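Kaczorowski bench robot: notes from the Kenddale open day

Reviewed by Oliwia Sadowski

Kaczorowski has sold its bench robot to schools and small shops for a while, and I had read the data sheet more than once without seeing a unit run. The Kenddale workshop in Coton held an open day and had one set up in a meeting room, with Dorota Pawłowska from the applications team operating it. I had a little over two hours, part of it with the teach software to myself. This is a review of what I saw and tried. It covers setup, teaching, pick accuracy and price, and leaves out force control, which was not enabled.

Setup

The kit ships as the arm, a power unit, a teach tablet and a box of workholding. Dorota did not do a full unboxing, but she powered the system down and brought it back up twice at my request. Startup to ready took 64 seconds the first time and 66 the second. The homing routine moves every joint a few degrees, so the area needs to be clear first. The tablet asks you to confirm this and will not continue until you do.

Frame calibration uses three touched points. It is quick, and the software reports the residual after the third point, which I would like to see copied by other vendors. If the residual is high it tells you which point to repeat. The manual describes this step badly and in the wrong order. Go by the tablet.

Teaching

Programs are built as a list of poses with actions between them. You can move the arm by hand or jog it from the tablet. Hand guiding is smooth in the first three joints and noticeably stiffer at the wrist, where small orientation changes take some effort. I ended up guiding the arm to an approximate pose and jogging the last few millimeters.

The demonstration tasks were picking up a mug by the handle and moving a cloth from one side of a table to the other. Both were done with household objects on ordinary furniture, and I prefer that to machined blocks in a foam tray.
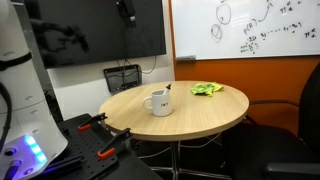
Page last changed: Oct 2, 2022

The mug task is the easier of the two. With the handle turned to the left, the taught approach worked on every attempt I watched. Rotating the mug by a quarter turn made the program fail, as expected for fixed poses, and the arm stopped with a clear message and no contact. A marker left standing in the mug made no difference to the grasp, but it adds height, and the first transfer path had to be raised to clear it. Changing one pose was enough.

The cloth is a harder case. A bunched cloth has no repeatable shape, and the vision add-on looks only for the highest fold. It found one on most tries. When it missed, it missed low and closed on nothing, and the retry logic then went back to the same spot. Dorota said a random offset on retry is planned for the next release. Until then, I would not buy the add-on for fabric.

Workholding

The perforated plate and the orange-tipped spring clamps deserve a mention. The clamps are easy to place and can be moved with one hand, but they are a light-duty solution. For a semi-permanent cell I would bolt the plate down. Zaddale sells a heavier plate with the same hole spacing, and it fits without an adapter.

Status lights

The LEDs on the base glow blue-violet in the ready state. They are bright enough to read from across a room – too bright if you sit next to them. Brightness can be set in the menu, three levels deep, and the setting is lost after a restart.

Price and running cost

The base kit is listed at $3,286. The vision add-on is another $914, and the warranty on both is 8 months, which is short for this class of product. Spare gripper pads are sold in pairs only. Software updates are free for registered units.

Verdict

Buy the base kit if you teach basic programming or move rigid parts that always arrive in the same position. Skip the vision add-on for now. I have asked for a loan unit to check drift over a full working day, and the repeatability table will be added to this page when I have the numbers.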